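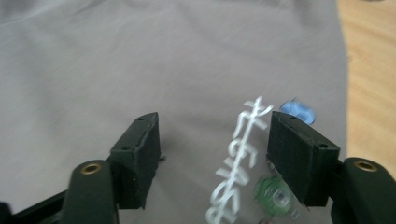
*Grey cloth, pale wood. The folding room at Sugawara, Cokcombe.*

I should say first that I'm a bad folder. I was taught by a father who rolled everything, including ties, and I have got through adult life by owning a deep drawer. So when the Sugawara works at Cokcombe opened its doors for a Saturday in July I signed up under the heading "general interest", which was the box on the form nearest to "remedial".

Sugawara takes in clothes that have been returned, worn once, soiled in a shop window or generally fallen on hard times, and makes them fit to be sold or given away again. The building is the old seed warehouse behind Cokcombe station. You follow the signs past the bicycle racks, then you run out of signs, and then a man in a fleece shouts at you from a fire door. There were 2 tours, one at ten and one after lunch. I'd recommend the ten o'clock because it gets the good biscuits.

We began downstairs with the washing, which was loud and which I enjoyed very much without learning anything. Our guide had a soft voice and walked backwards. I caught "two thousand pieces a week" and the word "enzyme", and after that it was mostly nodding. The woman beside me took notes throughout, and I copied some of hers on the stairs. They said "ask re: zips".

Mending comes next, up one flight. There's a wall of thread in every colour a button has ever been sewn on with, and a drawer of spare buttons you're allowed to put your hand into, which three grown adults did in turn while pretending to look for something. The menders work on long benches under the windows and seem to have the best of the building. A jumper was having its elbow rebuilt while its neighbour, a perfectly good cardigan as far as I could see, had been put in a bin marked NO. I asked what was wrong with it. Moth, I was told, in a tone that closed the subject.

Then folding, and here the tour slowed down, as if somebody had noticed that most of us do this at home and have opinions.

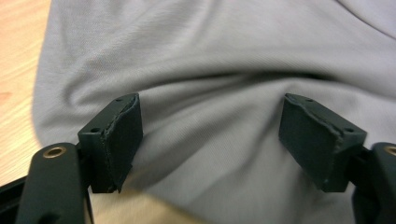 The first surprise was how much of the job is laying a thing down. I'd assumed you picked a garment up, did something clever in mid-air and put it on a pile. At Sugawara the cloth goes flat on the table and stays there while it's smoothed from the middle outwards, and you don't make a single fold until it's behaving. Soft grey jersey is apparently the worst for this. It holds on to every small crease and it won't keep an edge when you let go. Denim, by comparison, practically folds itself and then stands there looking smug.

The house method came from Grekholm, where the firm has its older and larger works, and it's written up on a laminated card so dense that I took it at first for the fire instructions. Trousers and shorts: legs together, waistband level, crotch tucked in so you've got a proper rectangle, then halves or thirds according to the shelf. A Zeltotow board, a sort of hinged tray, is available for shirts. The purists don't use it. I was offered it before I'd even touched anything, and tried not to read too much into that.

The tables are pale wood with rounded corners, on dark grey carpet, and one has a "4" taped on the floor beside it. There's a thin pencil line on the top, the kind of mark I'd have been told off for at school, and a bit of grey tape at the edge. I warmed to it at once. The rest of the building is so orderly that you begin to feel untidy just by having a coat on.

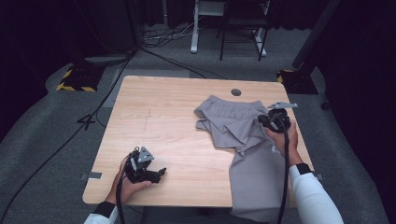 **Ardalan Zamani**

Elastic waistbands deserve a paragraph, and I don't suppose they get many. An elastic waist gathers itself up when it's put down, so the top of the garment is narrower than the rest and any fold you start from there comes out as a fan. The trick we were given is to ignore the waist altogether and line up the hems. I got this right on my third go and looked round for someone to tell. The note-taker had already done hers and was squaring it off with the side of her hand.

You also have to watch the front of the table. A leg that slides over the side takes the rest with it by degrees, and you find you're folding something that is leaving.

Finished pieces go on the shelves at the far end, where the guide invited us to find fault. The card on the day's stack said 113 and I couldn't see a sleeve out of place in any of them. A child of six or so could, and said so, and was right.

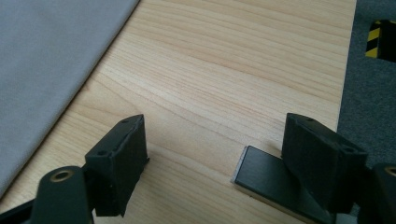 *Folded grey cloth with a good straight edge. The bare wood is nearly as satisfying.*

A few practical notes for anyone going to the next one. The lift is for trolleys, but ask and they'll take you up in it. The tea is free, and the shop by the exit takes cards only. It sells seconds at prices that made the note-taker buy four jumpers and me a pair of grey shorts I had no need of. They were handed over folded, in tissue, and I carried them home flat on my knees like a cake.

I never did find out about zips.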